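**Conomex refurb towers, workstation class. Stock list and notes, updated May**

Black case, full size tower. Ex-office, ex-lab, a few from an architects that closed. All go out as bare units or built to order, see below. Prices are per unit, pickup or shipped.

**Whats in stock**

- Brollcombe 6 bare (case, board, power supply, no CPU, no memory, no drive): $89
- Brollcombe 6 built (CPU, memory, drive, fresh install of whatever you ask for): $226
- Side panel, black, spare: $25
- Drive cage, spare: ask, we have a box of them and they're not sorted

Bare units are bare. Please read that line twice, we get returns every month from people who thought a CPU was hiding in there somewhere. If you want it to turn on when it arrives, buy the built one.

**Condition**

Graded A or B. A = light marks, nothing you'd notice under a desk. B = scratches, maybe a sticker ghost, maybe a foot missing. Same insides either way. We don't do grade C any more, those go for parts.

Front doors are the weak point on this model. The hinge is a thin plastic pin and it snaps if you look at it wrong. Grade B units may come with no door at all. Works fine without.

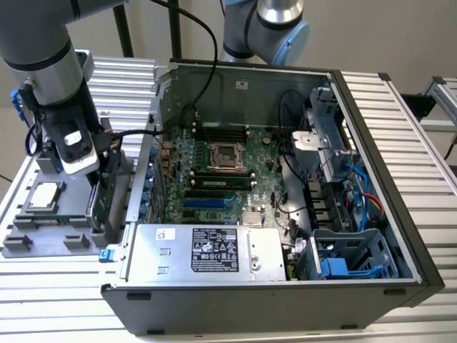

*Tower on its side, panel off.*

**Getting the panel off**

Unplug first. Two thumb screws at the back, slide the panel toward the rear, then lift. If it sticks, push down in the middle a bit while you slide. Don't pry with a screwdriver, the lip bends and then it never closes right, and thats a $25 panel.

**Memory**

Most asked question so here goes. Match your sticks. Same size, same speed, same rank if you can find it on the label. The board will run mixed sticks sometimes, and sometimes it'll beep at you forever. We won't troubleshoot mixed sets, sorry.

Latches open, line up the notch, press both ends evenly. Both latches should close on their own. If one won't, the stick is in backwards or not down all the way. Take it out and start over, don't force the latch.

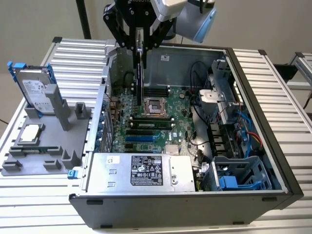 No memory warranty if the contacts are scratched up. Used sticks we sell seperately are tested overnight before they go in the bag. Sold as pairs only. Cusier-branded pairs are gone, dont email about those, Eide pairs are what we have now and they run fine in this board.

**CPU**

Not fitted on bare units. Check the board revision before you buy a chip, its printed near the bottom corner. Early revisions need a firmware update for the later chips and you need an older chip in there to do the update. Annoying. We'll do it for you before shipping if you say so in the order notes, no charge, adds a day.

Thermal paste not included. Cooler not included on bare. Screws for the cooler ARE included, small bag taped inside the case.

**Shipping**

These are heavy. Double boxed, foam corners. Ground only, no air. No PO boxes. Orders in by 2 pm usually go same day, built units take longer, depends how many are ahead of you.

Save the box until you're sure. Returns in a single box with newspaper arrive as scrap and we can't refund scrap.

**Warranty**

6 months on built units, parts and labor. Bare units, 25 days, board and power supply only. Keep the invoice. Don't peel the serial sticker off the back, we need it to look you up.

**Not included with anything**

Power cord (add it in the cart, they're cheap), monitor, keyboard, mouse, wifi card. No wifi on this model at all unless you add one.

Bulk orders of 6 or more bare units, use the quote form and tell us grade and zip code. Quotes without a zip code sit at the bottom of the pile.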